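Week 7: looking after the Staven cell

I like to start every shift by wiping down the table, then running the arm through its home move at low speed. Check the cable at the wrist while you're there! If the connector has worked itself even a little crooked, power down before you touch it.
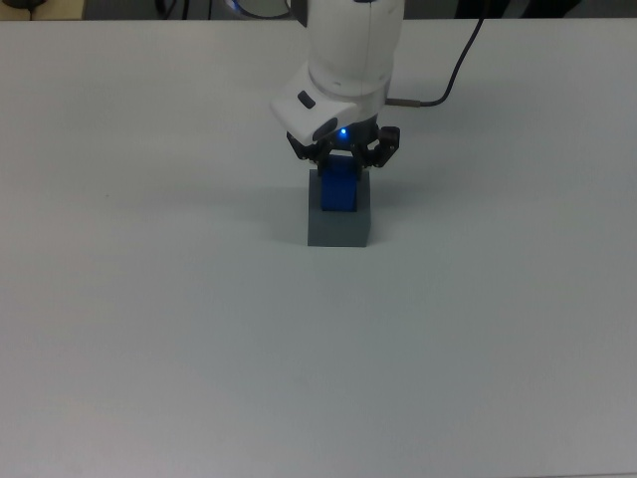

Next come the finger pads. We swap ours every 300 cycles (write it in the log, please, Orestis Gkikas reads it) and re-teach the insert height afterward, going down 2 mm at a time.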